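Field Notes > Visits > Undesgate

A day with the Gevetti software crew in Undesgate
October — by the Field Notes editor

I got the 7:40 out of Pindthorpe, spilled most of a coffee on my notebook, and still made it to the Gevetti open day before they'd finished putting the name badges out. If you've read these pages for a while you know I usually go to these things for the big arms behind the fences. Gevetti doesn't really do big arms. What they do is the software that sits between a person showing a robot a task and the robot having a go at it, and that's what I wanted to see, having spent most of the summer losing fights with that exact layer at home.

The building is a ten-minute walk from the station (turn left at the tire place, ignore the first sign, it points at the old entrance). You sign in, you get a badge and a floor plan, and then they more or less let you wander until the talks start. I liked that a lot! Most open days keep you in a herd.

The room where they record demonstrations is bright and open, with big windows and desks all the way back, and people kept working at those desks while we visited. Recording here is done with a hand-held gripper carrying a camera. You hold it, you do the task the way you'd do it yourself, and the software has to turn the video into a path that a robot could follow.
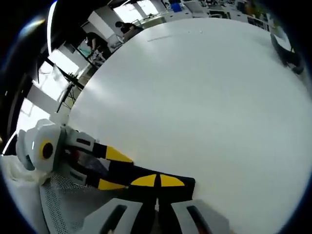
The first thing I asked was how they know where the gripper is. The answer is a visual tracking pipeline plus motion sensor data, stitched together after the recording ends, and the engineer giving the tour was refreshingly gloomy about it. A plain white tabletop is close to the worst thing you can point a tracker at. There's hardly any texture to hang on to, so nearly all of the useful features come from the far part of the room: window frames, shelves, equipment, chair backs. And chair backs move. So do people. Their old pipeline would happily lock on to somebody's shoulder and decide the whole table was drifting gently toward the door.

So the newer version has a mask for people, and it also throws out any feature that stops agreeing with its neighbors for more than a few frames. They had before-and-after plots up on a screen for one session. The old path had a lazy bend in it where somebody had gotten up from a desk. The new one didn't have the bend but it did have a small gap, and the software marks the gap and leaves it alone. I asked why they don't just interpolate. They used to, and the model they trained on it learned a tiny hitch in the middle of every reach, at the spot where the straight line segments tended to be. They spent two weeks looking for it in the controller. (I have done the same thing. I didn't say so.)

Then there are the windows. Auto exposure swings around when the camera turns toward daylight, the near part of the view goes dark for a moment, and the tracker drops half of its points. They lock the exposure now at the start of each recording, which means the windows blow out to plain white and everybody's fine with that. There was a guy from a warehouse outfit next to me who wanted to know about blinds. Apparently blinds came up early on, and got voted down by the people who sit there.

Next stop was Poduval, their annotation and replay tool, and I could have stayed there all day. It's a timeline editor, basically. Video on top, gripper path in a 3D view on the side, finger opening as a curve along the bottom, and a little row of flags for anything the checks didn't like. You scrub through and all of it moves together. They loaded a batch of 116 recordings while we watched and 84 of them came through with no flags. The rest went into a queue for a human to look at, sorted by how bad the worst moment was. That sorting is such a small thing and I'm absolutely stealing it. My own review list is in date order, so I find the disasters last, when I'm tired.

What counts as a flag? Some are what you'd expect: tracking gaps, finger opening jumping between frames, the gripper moving faster than the target arm can. That last check depends on which arm you've picked, and you can flip between arms in a drop-down and see the flags change. I had a play with it. A wrist flick that was no bother on a light arm turned into a solid red bar on a heavier one. There's also one they call "unreachable but only just," which is where the planner could follow the path if the table were a few centimeters closer. It offers to shift the whole path for you and shows the new one as a ghost line next to the original. It does not do it by itself, and the tour person was firm on that. I'd have wanted a checkbox, but OK.
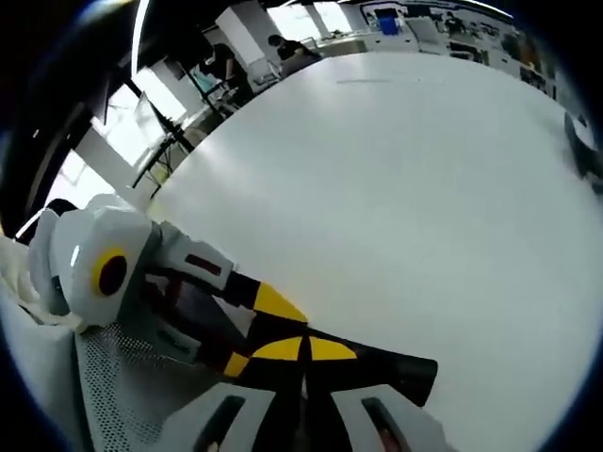

The hand-held gripper at the white table in the recording room, with the desks behind.

Latency got its own talk after lunch (sandwiches, decent, the egg ones went first). The speaker started by putting the number 300 on the screen, in milliseconds, and letting us look at it. That had been the delay between the camera seeing something and the arm doing something about it, back in spring. A person recording a demo has nothing like that kind of gap between eye and hand as the data sees it, so the policy would be working from a view that was already out of date. It'd close the fingers where the object had been.

Their fix is in two parts. The model predicts a short run of future poses, and the controller skips the ones that are already stale by the time they arrive. Simple enough on paper, but you need to know how stale they are, so every message carries the time of the original exposure and not the time it was put on the network. They'd had those two mixed up in one driver. One! The plot of the arm hunting back and forth with the wrong stamp got a proper groan out of the room, I think from everyone who'd been there.

I'm less sold on the planning layer. It takes the predicted poses and runs a collision check before anything moves, with a coarse model of the table and whatever else you've told it about. On the day, the simulated arm stopped dead a couple of times over what looked to me like open space, and the explanation was padding around the obstacles. Sure, but the log just said "path rejected" and you had to open a separate viewer to find out which link and which obstacle. I said as much on the feedback form. If you're going to stop my arm, put the reason in the line that tells me it's stopped. Somebody told me that a better message is coming in the next release, and I'll believe that when I've installed it.

The command-line stuff, on the other hand, is lovely. One command checks a recording folder, one converts it, one replays it against a simulated arm, and they all take the same config file. The config file is short enough to read on one screen. The test suite is at 398 cases and they run it on recorded sessions, including a folder of really awful ones they've kept on purpose, all drift and dropped frames. Every bug they fix gets its recording added. I asked whether visitors could have that folder, half joking, and got a "maybe, ask us by email," so I've asked by email.

If you're thinking of going to the next one, a few practical bits. Bring a laptop, they let you install Poduval from their local server and it took me less time than getting on the guest Wi-Fi. Do the recording room in the morning when you can still get near a table. Skip the overview talk if you've read their docs, it's the same slides. The calibration session is at the far end of the building and starts on time, I walked in late and never caught up — something about estimating the camera offset from the session data itself, with a nice trick for rejecting bad starts that I'd love to have written down properly. If anyone reading got the whole of it, please drop me a line.

I caught the 5:15 back to Pindthorpe and spent the ride rewriting my review queue so the worst recordings come first. It's sitting on a branch, and the sort is still upside down for sessions with no flags at all.

Recent visits
- Pindthorpe maker fair: three simulators and a very long line for fries
- Clock sync for people who hate clock sync
- Notes from a conveyor vision workshop
- What I run on the bench PC now
- Poduval first install, with screenshots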